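**Wirnico** is a task planner and perception package for two-arm tabletop cells. It runs on one workstation and takes in one fixed camera and up to two wrist cameras. From these it decides which arm should pick which object. It is sold by Stuselier as a yearly license, per cell.

# Wirnico 10

Version 10 is built for clearing and sorting work where the objects are lying in any position and may touch each other. Clear plastic bottles were the main test case for this release. They are hard to segment, the surface shows through them, and the label is often the only part with a firm edge.

## Arm assignment

At the start of each cycle the planner lists every object it can find, gives each one a reach cost for the left and right arm, and assigns the cheapest safe pair. Objects near the middle line can go to either arm. An upright bottle is approached from the side by default, and a lying one from above.
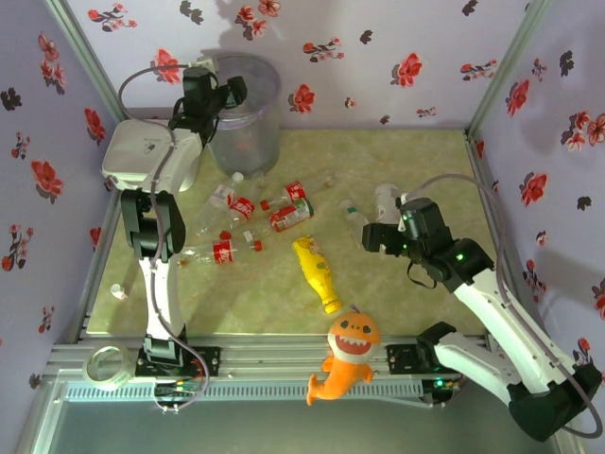
*Mixed bottles and a can on the table, with the right gripper at an upright bottle.*

You can lock an object class to one arm in the cell file. This is useful when only one side can reach the bin.

## Drop zones and holding

A drop zone is drawn once, in the fixed camera view, and stored with a height. Wirnico lets only one arm into a drop zone at a time. The other arm can keep working or go to a hold pose, depending on the `idle_policy` setting. The hold pose can be placed over the table if you want a short return path.

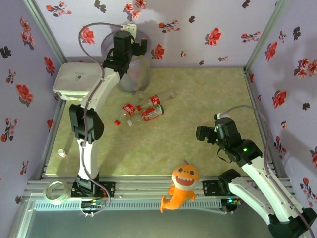
*Left gripper over the bin opening, right arm over its own side of the table.*

Release height is set per zone. The default is 122 mm above the rim, which suits most round bins. Lower it for light objects that bounce.

## Wrist view refinement

The fixed camera gives a first position. Once the gripper is over the table, the wrist camera takes over and corrects the grasp angle. The Gosselin module, included from version 10, handles objects that overlap. It treats each label as a separate band, fits an axis through it, and then looks for the clear ends on either side. If two axes cross, the object on top is ranked first.

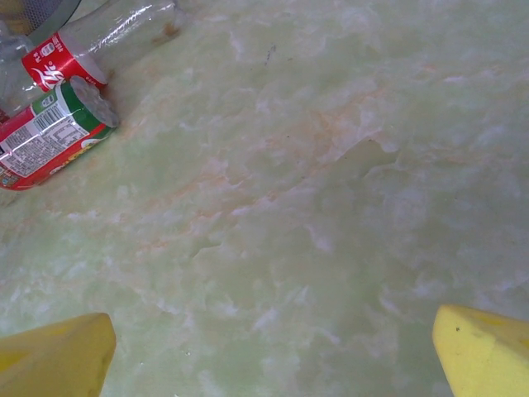 ## Planning around a group

When several objects lie with their ends together, the planner checks finger clearance before it picks a target. Outer objects score higher. If none has enough clearance, Wirnico plans a short push and scans again. Replanning takes around 400 ms on the recommended workstation.

- Push moves are off by default. Turn them on with `allow_nudge: true`.
- Standing objects next to a group are marked as obstacles until the group is cleared.
- Fixed items such as boxes can be masked by hand in the cell file.

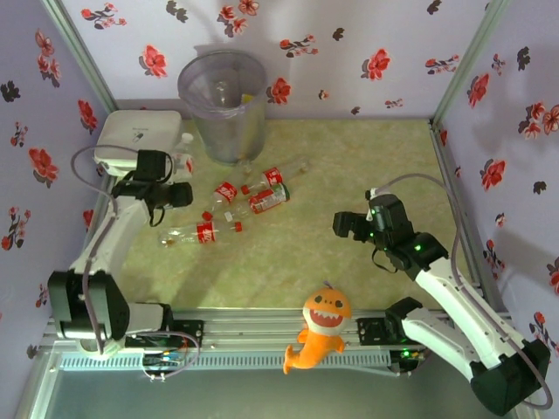 A user at the Vidumgate site wrote that the group planner was the reason they upgraded, but that they had to raise the clearance margin before they trusted it with bottles touching at the neck. They also asked for a separate margin for each arm. That setting is planned for version 11.

## Requirements

- Linux workstation with a supported GPU
- One fixed camera, calibrated to both arm bases
- Wrist cameras are optional, but the Gosselin module needs at least one
- Cell files from version 9 open without changes

Trial licenses are available from Stuselier on request and include the full planner.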